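Wed 19 April
Reading corner, Britton floor - table reset, second pass

Carried over from November: Hedvika Brabec's layout sheet for the round tables still gives the old chairs. Struck through and initialed. The Pesthorpe drawing is the one to use, with the table at 80 cm and the sign toward the shelf side.

Aim today was to settle which loose items live on the table and which go back to the shelves, so that Myung-ja Lim can write the reset card. Nam-gil Ki did the previous pass and left no notes on the chairs, so I started from those. 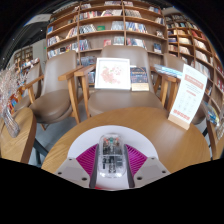 Chair seats keep getting used as overflow. It has come up in each pass so far and the draft card does not mention it. On this round the framed floral print and a dark blue book were both on the seat of the middle armchair, and a stack of blue-covered books was on the arm of the right-hand one. Arms are the worse place: narrow, rounded, and the stack goes over as soon as somebody sits down. Proposed wording: "Nothing on seats or arms." Ga-eun wants the blue stack shelved under Wickramasinghe. I would keep it near the table until the labels are done. Left open.

Checked the curved bookshelf against the list. Label run stops at compartment 15, list goes to 16. Either the list counts the end bay or a label has come off. Not chased today.

Table layout as proposed to Myung-ja:
- tent sign at the back, on its wooden base, facing the user
- framed print left of sign
- dark blue book upright between the two
- mouse pad left, mouse front center
- front edge otherwise clear 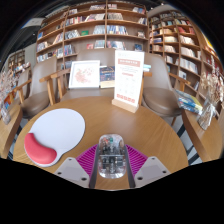

Round table, pad with red wrist rest at left, clear-shell mouse at front. Print, book and sign at back.

The pad is the awkward item. It has a bulbous outline and no straight side to line up against anything, least of all a round table. Tried giving an angle on the card, dropped it. "Wrist rest toward the user" is enough.

Sign text still to be proofed. Yevdokiia Panasiuk has the file, ref. Idier 216.

To do:
- felt pads, 11 short of a full set, reorder
- amend card, seats and arms line
- ask Nam-gil about the missing label
- decide on blue stack with Ga-eun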